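Print this page | E-mail this page

Gratenham Shared Workshop and Reading Room
Minutes of the Furnishings Meeting, Dec 12, 2025
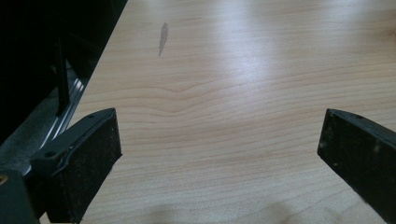
The meeting opened with the tabletops, which had been carried over twice. Ebbe Hedlund was in the chair and also took the minutes, so any complaint about tone should go to him. The question was whether the tables in the reading room need refinishing, as the supplier's letter says they do, or only need a proper wipe and a bit less hysteria. The letter speaks of "advanced surface fatigue." The chair said he did not know what that meant and had not been able to find anybody who did. The pale top we were all looking at has one narrow gray smudge toward the far side and a good deal of shine where the light falls on it, and the chair asked which of those was the fatigue. The member for the reading group said the shine was the point, as a worn finish would not throw the light back like that. The member for the sewing group said one table was one table and the others might be worse. Both remarks were accepted.

1. Minutes of the last meeting

Approved with one correction. The previous minutes said the group had "welcomed" the supplier's letter. It was agreed that the group had received the letter. The word has been changed.

2. The gray mark

There was a longer discussion of the mark than the agenda allowed for. Views on what it is:

The sewing group thinks it is water, from a glass or a vase. The reading group thinks something was dragged across and left a scuff. The supplier, in the letter, calls marks of this kind "penetrating stains" and recommends sanding. The chair pointed out that the supplier had not been in the building when the letter was written and that the same paragraph, word for word, appears in its brochure.

It was asked whether anyone had tried a damp cloth. There was a silence. It was then asked whether anyone had tried a dry one. The chair said that before we spend money on sanding he would like it recorded that no cloth of any kind had been applied by any person present.

The member for the model-making group warned against sanding in any case. If the tops are veneer, there may be very little to sand, and if they are a laminate there is nothing to sand at all except the pattern. He has seen a good table ruined that way at his brother-in-law's. The chair asked which ours are. The purchase papers say "light wood finish," and that could be either. The member for the sewing group said you can tell from the edges. The member for the model-making group said you can sometimes tell from the edges. No one was willing to be minuted as certain.

Agreed: damp cloth first, well wrung out, then a dry one, then look again in daylight. If the mark is still there, a drop of mild dish soap. No scouring pads, no bleach, none of the orange spray from under the sink. The sewing group will do this and report in January.

3. The grain

This was not on the agenda. A written comment had been left in the box by the door saying that one of the tables was "warped in the middle" and should be withdrawn from use. The chair had taken this seriously enough to lay a steel rule across it in both directions. The rule lay flat. He believes the writer had seen the wavy place in the grain, a little left of the middle, where the lines dip and come back up again, and had taken it for a dip in the table.

The member for the reading group said she found the wavy part the nicest thing in the room. The member for the model-making group said it was a grain pattern and he had no feelings about it. The chair asked whether the writer of the comment should get a reply. As the comment was unsigned it was decided to pin a short note by the box: "Table checked, flat." The chair's longer draft was not adopted.

4. Quotations

Two quotations were on the table (the chair asks that this be read as a figure of speech, as nothing further is to be put on the tables until they have been cleaned).

Arkia offers to sand and relacquer the tops for 517. The quotation does not say whether that covers moving them out and back, and when the chair telephoned to ask, he was told it was "generally understood." He asked by whom. He has not been called back.

Brekke offers a treatment called Prinside, wiped on by hand, at 500. The leaflet says it "renews the life of the surface from within." The model-making group asked how something gets within a surface that is sealed. The leaflet does not go into it. It does say that results will vary, and the chair said this was the only sentence in it he was prepared to believe.

The sewing group felt the minutes should be fair to Brekke, whose representative had been polite and had left a sample bottle. The minutes are happy to be fair. The sample bottle has been put in the office drawer and is not to be opened on the tables by anyone who is curious. The member for the model-making group has an offcut of something similar at home and could try it on that. He was asked to label which half he treats, and not to tell the rest of us until we have guessed.

It was noted that the two prices are very close together for two jobs with so little in common. The chair does not suggest anything by noting it.

Agreed: neither quotation accepted. Both firms to be thanked and told that the matter is open until the cleaning has been done. The reading group abstained on the grounds that it had wanted to say no more firmly.

5. Glare

The reading group has asked several times for something to be done about the glare. On a bright day the reflection off the tops is tiring for people who read there for more than an hour, and it makes the pages of anything glossy close to useless. The supplier's answer, again from the letter, is a matte relacquer. The chair's answer is to turn the tables.

A discussion followed on whether the tables can be turned. The sewing group needs the long side to the window for the light. The reading group needs the long side anywhere but there. Blinds were mentioned. Blinds were bought before, in the old building, and people pulled them down and left them down, and then complained that it was gloomy and switched the lights on, and the lights shone on the tables as well. A tablecloth was mentioned. The model-making group will not work on a tablecloth, because small parts go missing in it.

A plain felt desk mat for each reader was the proposal that met with the least resistance. It costs little, it can be put away in the cupboard when the sewing group comes in, and it would keep bags and cups off the finish too. The chair is doubtful that the mats will be put away in the cupboard. He has seen the cupboard. Still, he did not vote against it.

Agreed: four mats to be bought on trial, in a dark color, without a printed slogan. The reading group to choose them and to keep the receipt this time.

6. Lint and dust

The sewing group was asked, in a friendly way, about lint. The sewing group replied, in much the same way, that the model-making group makes dust, and that dust scratches, whereas lint does no harm to anything. The model-making group said it brushes down after every session. It was asked with what. It was with a stiff brush. It has been asked to use a soft one.

The existing rule is that each group leaves the tables as it would wish to find them. The chair observed that this rule has never worked here, as the groups wish to find them in different conditions. A new wording was tried: wipe the top at the end of your session and take your bits with you. This was thought blunt, and was passed.

7. Rules for hot and wet things

The reading group would like coasters to be required. The sewing group thinks this is fussy but will put up with it. It was asked whether the travel iron may be used on a folded towel on the tabletop. It may not. It was asked whether it had been. The minutes do not record the answer.

Agreed: cups on coasters, no vases without a saucer under them, iron on the board only. A notice to go up inside the cupboard door. The chair predicts it will be read by the people who already use coasters.

8. Whether to replace the tables

Raised by the sewing group for completeness. New tables would mean going back to the supplier who wrote the letter, and the chair remarked that this might be what the letter was for. He was asked to withdraw the remark. He has rephrased it: the supplier has an interest in the outcome. No one could name anything the present tables fail to do, apart from reflecting less. They don't wobble, the drawers aside, and the drawers were never any good.

Agreed: no replacement. Not to come back onto the agenda unless a leg falls off.

9. Any other business

The cupboard key is missing again. The spare is on the hook, or was at the start of the meeting.

The reading group asked whether the minutes could be shorter. The chair said they would be if the meetings were.

10. Next meeting

In January, in the reading room, with the cleaned table in front of us and the blinds question kept off the agenda. Members are asked to come while there is still daylight and to look at the mark before they give an opinion on it. Apologies to the chair beforehand, please, in writing.

Ebbe Hedlund, chair and minutes

Print this page | E-mail this page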